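What the second arm costs

Flustholm wants the equipment plan for next year by the end of the week, so I have spent three evenings with a spreadsheet and a packet of ginger nuts. The headline is simple enough. We have 2,200 pounds left, and I would like to spend all of it on things nobody will ever photograph.

Spare fingers, for a start. Henrique Pacheco put down for one set in January, which was sweet of him. I've changed it to 4. I've also added cables, a decent set of clamps and a second basket. Zemar quoted 297 for the clamps, delivery extra, and then sent a brochure for something with wheels.
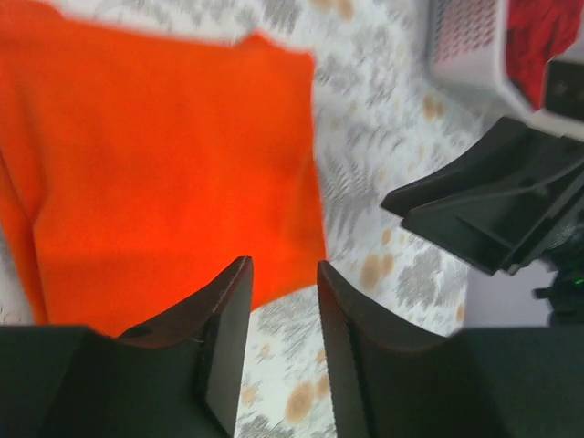
Should you buy two arms at once, or start with one and add another later? Start with one if you're only picking things up, but buy the pair together if you mean to fold, as matching them up afterwards eats whatever you saved.

Hiu-tung Chiu disagrees and has told me so in 10 separate comments on the spreadsheet, most of them next to the line for tablecloths. Her view is that Indlow would lend us an arm for nothing. My view is that Indlow still has our good drill.

I have left a row at the bottom called "other". It is the only row everyone has approved.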